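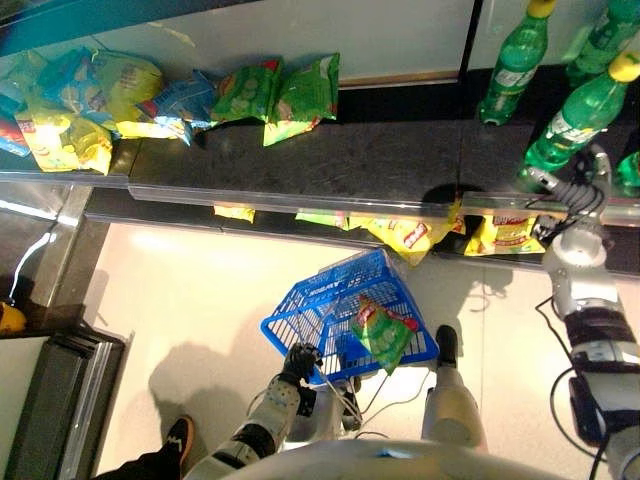

Snack bags and green soda bottles, with a blue basket below.

Re: [jirnollow-walkers] Food for the September loop

Oh, I'm so glad you asked about this! Last time I packed far too many sweet things and by the second stile I'd have swapped the lot for a bag of salty crisps. The tea hut at Plevico is open again too – they do a lovely cheese scone – so you only need enough to get you that far. Do bring a proper drink though, the climb is a long one and there's no tap until the hut.

On 9/11/24 a list member wrote:
> Is it worth carrying a full lunch for the 5 mile loop,
> or do people just bring snacks? It's my first time out
> with the group.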